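Vinow simulation desk – gallery, Fri 11 September

Since August our operators at the Lostbridge centre have rehearsed table-clearing jobs in a rendered house before any arm moves. Each supervises 32 runs a shift and labels the failures.

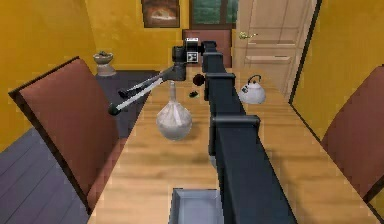
Milagros Farías: The labelling is harder on the eyes than the old bench work, and our rosters should allow for that.

Rosters now include a screen break after every 80 labels. Bench hours are unchanged.

Dining room, gripper open over the table.
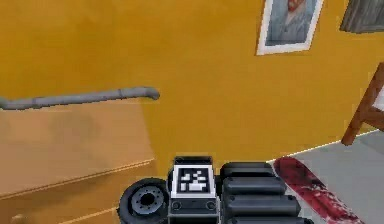
Mobile base beside the skateboard, marker on the upper face of the module.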